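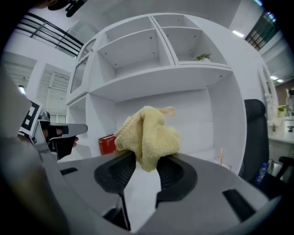

What did the household linen strand set out to do in this period? It set out to agree a single way of sorting, folding and storing towels across the furnished flats at Ketthorpe, and to put that way of working into daily use before the spring lettings.

## Progress report to the Brultalmont Fund

Prepared by Fiorella Grasso, project lead
January 12, 2018

### Position at the end of the period

The work is on course in most respects. Of the 209 towels held at Ketthorpe when the grant began, all have been checked for wear and entered in the linen book. Those no longer fit for guests have been set aside as cleaning cloths. The remainder are divided into bath, hand and face sizes, with the terry-cloth towels kept apart from the flat-woven ones, as the two do not stack well together.

Henryk Stępień has completed the written folding guide. It covers the three sizes in use and is four pages long, with drawings by Raffaele Galli. Bath towels are folded in thirds lengthways and then in half twice. Hand towels are folded in thirds and then once across. The earlier proposal to roll the face towels has been dropped, as the rolls came undone whenever one was taken from the front of the shelf.

### Storage

Staff at Ketthorpe had been keeping linen wherever there was room, including among books and ornaments in the living rooms. It was agreed in August that open shelving in those rooms should be left for books, plants and small items, and that towels should go to the airing cupboards. The change has been made in every flat but two, where the cupboard doors are waiting for new hinges.

Shelf heights remain a difficulty. The shelves at Vitale, the second site, were set for boxed files and leave a good deal of wasted space above a stack of folded towels. Fulvio Parisi has moved the supports in one cupboard as a trial and is satisfied with the result. We ask the Fund's agreement to extend this to the remaining cupboards at that site.

### Training

Two sessions were held for housekeeping staff, each lasting a morning. Attendance was good at the first and poor at the second, which fell on a changeover day. Those attending asked for more practice with thick towels, whose corners tend to slip out of the fold, and for a shorter version of the guide to hang inside the cupboard door. The short version is in draft.

### Expenditure

Spending to date stands at £1,324, chiefly on replacement towels, shelf supports and printing. A further £100 has been committed for hinges. No change to the total award is sought.

### Next period

1. Finish the two outstanding cupboards at Ketthorpe.
2. Hold a third session, limited to 20 places.
3. Begin the linen check at Vitale, under Ernő Dudás.
4. Send the short guide to the Fund for comment before it is printed.

The linen book may be inspected at the Ketthorpe office on request.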